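Is a "hand cast pewter lid" on a $60 stein ever really pewter?

Posted by Roswitha Engelhardt
August 2023

I have been looking at a lidded beer stein from a shop called Flaldale for my brother's birthday in October, and the more I read the listing the less I believe it. The mug is called the Lenz. It's a stoneware body with a raised forest pattern, a hinged lid with a stag on top, and a thumb lever. The listing says the lid is "hand cast pewter finish," which could mean pewter, or could mean gray paint. Further down it says "food safe metal alloy." In the box of facts at the side it says "material: stoneware, mixed." Pick one.

It also says it is a limited run of 300, numbered on the bottom. Every photo shows the mug from the same side and none show the bottom.

The reviews are five stars and all say the same sort of thing. Great gift, husband loved it, nice and heavy. One person complains that it says it holds a pint and hers held 13 ounces to the brim. The shop answered her with "thank you for your feedback." I'd like to know how a person finds out what this thing is made of before it's too late to send back. He'll want to drink from it, so the lid matters to me more than the stag does. And does the "numbered" part mean anything at all?

I wrote to the shop. They sent me back the listing text.

Khurram Pirzada

I would assume the worst and let them prove otherwise. "Pewter finish" is a color. If a lid were solid pewter the seller would say solid pewter in the title, in capital letters, probably twice.

Most of the lids I've handled at that price are zinc with a coating. That's not a scandal. A zinc lid is hard, it holds detail pretty well, and it closes with a sharper click than pewter does. What bothers me is paying a pewter price for it. If you buy it anyway, do these things while you can still return it.

1. Look at the underside of the lid before you look at anything else. The top gets all the attention at the factory. Underneath you may see bubbles, a rough spot where the hinge was fixed, or a plain flat coating with no grain to it. If there's a sticker underneath, read it and then peel a corner. Wipe the inside of the mug with a damp cloth and look at the cloth. Gray or black coming off the lid rim is a bad sign, and if it keeps coming off after the third wipe I'd pack it back up.

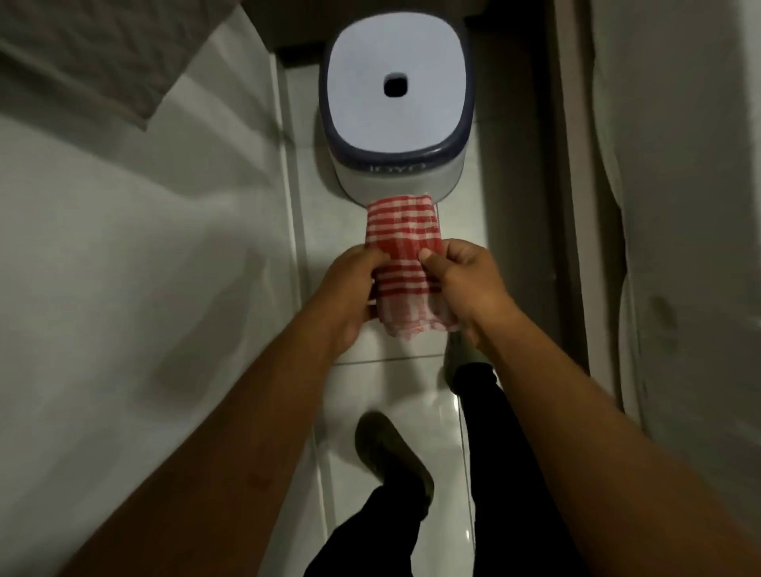
2. Fill it from a measuring cup. Don't go by the number in the listing, and don't go by the brim either. A lidded mug has to stop short of the lid, so whatever it holds at the brim, you will be drinking less. The woman with 13 ounces was being generous to them.

3. Work the lid lever a good many times. A cheap hinge has a loose pin and the lid starts to lean to one side. Hold it level with your eye and see if the lid sits flat. If it leans on day one it will not get better.

4. Turn it over and read the number. If it's printed under the glaze, fine, somebody planned for it. If it's written in marker or on a paper label, anybody with a marker could have made as many as they like.

On your last question, a number on its own tells you nothing. 300 of what? The mug in that color? Per year? I had a Grimeck one with a low number and a card in the box saying the edition was closed. The shop still sells them. The card was very nicely printed.

Would I buy the Lenz? No, but I wouldn't buy most things with a stag on them, so ask someone who likes stags. 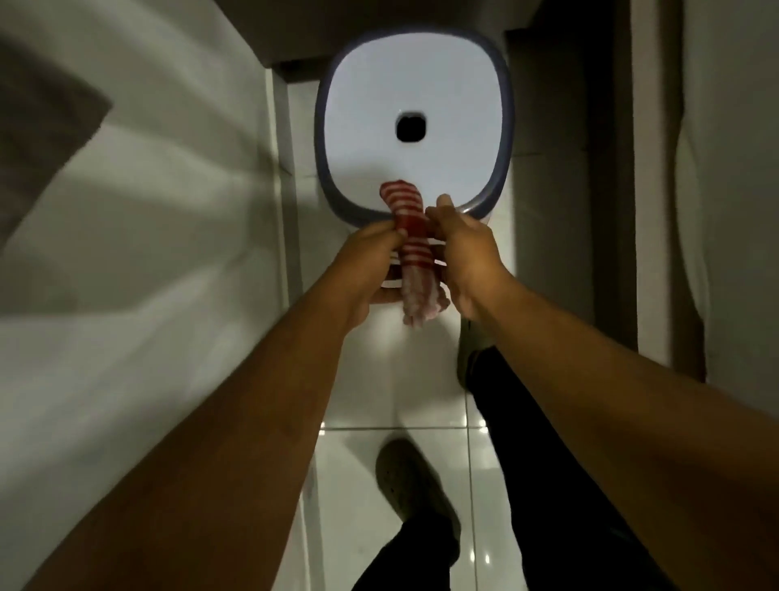
Roswitha Engelhardt: Thank you, I like the cloth test for the lid rim. But what do I do about the money side? Flaldale's returns page says the item must be "unused and in resale condition." If I fill it with water out of a measuring cup, have I used it? I can picture the email already.

Khurram Pirzada: Water that you dry off again is not what I'd call use, but I don't write their returns page. Ask them before it ships and keep the answer. If they send you the listing text again, there's your answer about what the returns will be like too.

Jinlong Fan

You are all overthinking a mug. I've had a Lenz for 4 years and it's fine. Mine is the green one. Keeps beer cold longer than a glass does, looks good on a shelf, lid still goes up and down. I don't know what the lid is made of and I've never licked it. Dishwasher top rack no problem, although the green has gone a little dull on the side that faces the spray.

The number on mine is 41. I don't know if that's good.

Khurram Pirzada: The color going dull in the dishwasher is a problem, Jinlong. You just told her it isn't and then told her it is. Fired glaze doesn't normally go dull in the top rack. Paint over the glaze does.

Jinlong Fan: ok but it's still a nice mug

Benedek Csizmadia

I bought and sold this kind of drinkware at weekend markets for a long stretch and I want to push back a bit on both answers. Khurram is right to distrust the wording. He's wrong that zinc clicks and pewter doesn't. The click comes from the hinge, and the same hinge gets put on all sorts of lids. I've heard people at a table swear they could tell the metal by the sound, and then I'd hand them two mugs and they'd go for the wrong one. I wouldn't trust myself with it either.

What you can do without special tools is limited, and anyone who says otherwise is probably selling a kit. A magnet rules out steel and nothing more. Zinc won't stick, pewter won't stick, resin with metal powder in it won't stick. Weight helps if you have another lid to compare it with, which you won't. A fingernail won't mark pewter or zinc, so skip that one too. I have seen people bring out a pocket knife and scrape the inside of the hinge. Then they own it, whatever it is.

Lead is the thing I'd care about, and here I'd be more suspicious than Khurram is. "Food safe metal alloy" is a phrase. It isn't a test result. Modern pewter sold for drinking should be lead free, and a shop that has had it tested will be able to send you a page with the name of the lab on it. Ask for that one page. Don't ask "is it safe," they will say yes. Don't ask what it's made of either, you've seen what you get. Ask who tested the lid and in what year. If nothing comes back, use it as a shelf piece or look elsewhere. Home swab kits I have mixed feelings about. I've had the same spot on the same lid come up clean and then not.

And the inside of the mug counts as much as the lid. Some of these have a liner dropped in and glued at the lip. Flaldale doesn't say whether the Lenz has one, or at least the page didn't when I looked just now. If it does, there will be a join running around the lip, and that join is the first place to fail.
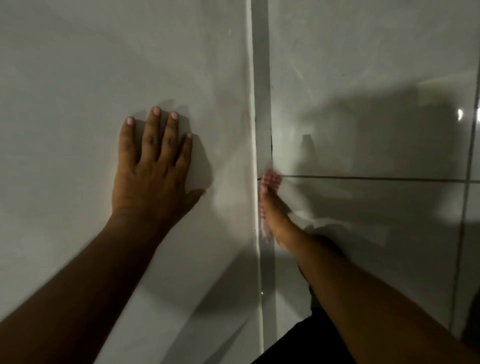

A glued lip needs regular cleaning, more than the stag or the pattern or any of the parts people fuss over. Beer dries in the join, goes sour, and then folks blame the stoneware for the smell. A bottle brush skips right over it. What gets in there is a small cloth, like that pink and white checkered one on the seam strip between the panel and the tile, with your other hand holding the mug steady while you work along the join. Warm water, a drop of dish soap, dry it right away, leave the lid open overnight. If a smell is still there after that, beer has gone behind the liner and no amount of cleaning will reach it. That's a return, or a pencil pot. I've sold a few pencil pots.

About the 300. Khurram has the right idea, but there is one kind of numbering I'd give some weight to, and that's when the maker is named along with the number. Clorberg used to mark the base with the pottery, the modeler's initials and the year, all pressed into the clay. That takes effort to fake on a cheap mug. A bare number takes none. Ask Flaldale for a photo of the base of the very one they'd send you. Shops that pack their own orders can do this in a minute. Shops that never touch the goods can't do it at all, and they will go quiet, or tell you it's against policy.

As for the reviews, read the three star ones. You said there aren't any. I've never seen a mug with a hinge on it that didn't annoy at least one buyer.

Roswitha Engelhardt: I asked them for the test page and the photo of the base, both in one email. They answered the same afternoon, which surprised me. No page. The photo they sent is the same photo from the listing, turned sideways.

Benedek Csizmadia: Then I'd keep your sixty dollars. An old one from a secondhand shop, with a proper mark on the base, can be had for less if you're patient, and October gives you some time. Look at the hinge pin first and check the body for hairlines with a flashlight inside. Lead is a worry on the old ones too, more so if anything, so if he means to drink from it every week, get him one with no lid at all.

Rainer Wunderlich

I don't have the Lenz but I bought the matching tray from the same shop. It was described as oak. It came with a peeling corner. Draw your own conclusions. They did refund me, minus 5 dollars for something they called handling, and I never found out what was handled.

Roswitha Engelhardt: Not ordering it. I've found a plain gray stoneware mug with no lid, no stag and no number. My brother will ask where the lid is. If anyone has an old Clorberg they'd part with, and can show me the bottom of it, I'm still interested.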